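Wilden Street kitchen — the supply table

Posted Saturday, August 30, 2025

Sorting day went ok. 27 kits done, 7 short of what we wanted. Ran out of combs. Toothbrushes fine, wipes fine, soap so-so.

Everything went across the one pale wood table, then over to the Mirum shelves in back. Bathroom stuff and cleaning stuff got mixed up again, will seperate next time.

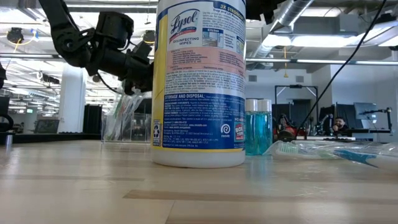
Lysol wipes, two little bottles of the blue stuff — and a toothbrush still in its wrapper.

Next round is November. Need combs, washcloths, travel soap. About 600 zip bags left over so please no more bags!! Drop off at the Detelance entrance, side door, ring twice. Boxes with lids are best, the open ones dont stack.

More pics soon.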